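The Last Unit at Corrigan Parade

I was the happiest person in the county the morning they gave me the keys to Unit 50. I know how that sounds. It was a shop with a leaking soffit at the dead end of Corrigan Parade, between a shuttered travel agent and the back wall of the old bowling alley, and the letting agent handed the keys over with the face of someone passing on a cold. But it had two windows! Every other unit on that side had one, and mine had two, because it stood on the corner where the buses turned.

Corrigan Parade had been built for people who drove to buy carpets. Then people stopped driving to buy carpets, and the owners, a company called Skaloteck that had parades like ours all over the place, began writing letters about the future. The first letter said the future was a gym. The second said it was a cinema with sofas. By the time I signed my lease the future was a supermarket, a Ploditz, and everyone on the parade went about whispering the name as if it might be frightened off.

I sold boxes. I should have said so before. Boxes, baskets, trays, tins, drawers for things you already had drawers for. I had wanted to do it since I was a child, lining up my grandmother's biscuit tins on the stairs, and I had opinions on rims and lids that I'd been saving up for years. I priced everything on the big table in the back, on a clean sheet of paper so that nothing got scratched, and I talked to the stock while I did it. 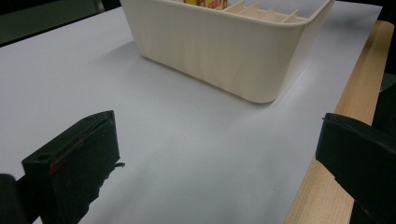
A cream basket on the table

The chemist told me I'd be gone by June. The man from the key-cutting kiosk gave me slightly longer, though he also gave me a free key ring, so I think he was hoping to be wrong. On my first day I took enough to buy a sandwich. On my second I took enough for the sandwich and a very good slice of coffee cake, and I walked the whole length of the parade eating it, past the sun-faded posters and the empty units with their piles of post, and I thought: there is room here for anything. You could put a bakery in there, with the ovens at the front. You could put a fishmonger next to it, and a place for mending bicycles, and somewhere to sit down that didn't make you buy something first.

So I wrote to Skaloteck. I wrote six pages, with a map. I drew the supermarket at the far end where they wanted it, and then I drew what people might walk past on the way back to the bus stop, and I coloured it in — the bakery was yellow. I posted it on my way home and felt marvellous for a week.

What came back was an invitation. There was to be a meeting in the empty carpet shop, which still had its carpet, a different square every few feet. They had put out 50 chairs and they ran out. People stood along the walls on the good Axminster. A young woman from the company, very nervous, pinned up the plans, and down in the corner, beside the bus turn, somebody had coloured a unit yellow.

I made a noise. I couldn't help it. The chemist looked round at me and I pointed, and he put his glasses on to look.
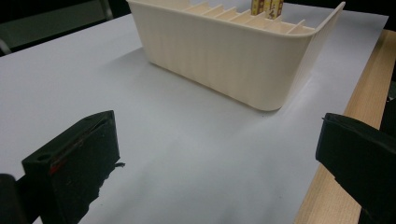
Then a voice from the back wanted to know what was the use of a bakery when Ploditz would be selling bread at half the price by the front door, and whether anyone up there had ever tried to run a shop with a lorry reversing past it all morning. I've been on this parade since it opened, the voice said, and I've seen four lots of plans, and all I ever got out of them was new bollards.

There was a good deal of nodding. The young woman wrote something down. I could see she had pressed too hard, because she stopped and shook the pen.

I stood up. I hadn't meant to. I said I thought the voice was right about the lorries, and that they should come in off Jevum Road, where there was nothing to wake but the recycling, and that I had a second map at home with that on it. I said people didn't only want the cheapest bread, they wanted to smell it from the bus. I said I would personally eat there every day. Somebody laughed, kindly enough, and somebody else asked whether it would do rolls.

We were there until they turned the heating off. Afterwards the young woman caught me up by the doors and asked if she could see the second map, and I said she could see it that very night if she didn't mind waiting while I ran for the bus, and the two of us went down the parade together in the dark, past all those empty windows, with me telling her what went in each one.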